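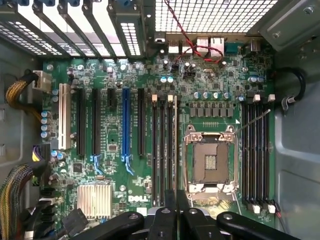
Green Dell motherboard in its tower case.

Wednesday, June 21, 2023

The Office of Records opened at the usual hour. Kiều Diệp presented the schedule for moving the Mullier deeds to the Kong annex - 60 boxes in all, to be sent in 4 loads.

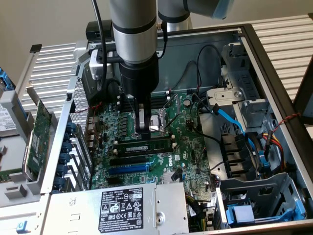

The annex has asked that each box carry a typed list of contents. This was agreed. The Sturance policy on documents in transit was renewed for two years.

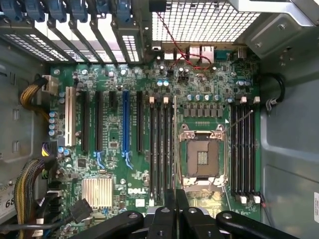
Correspondence with Omel regarding shelving remains open. A reply is expected before the end of the month. The reading room closed 15 minutes early for the staff meeting.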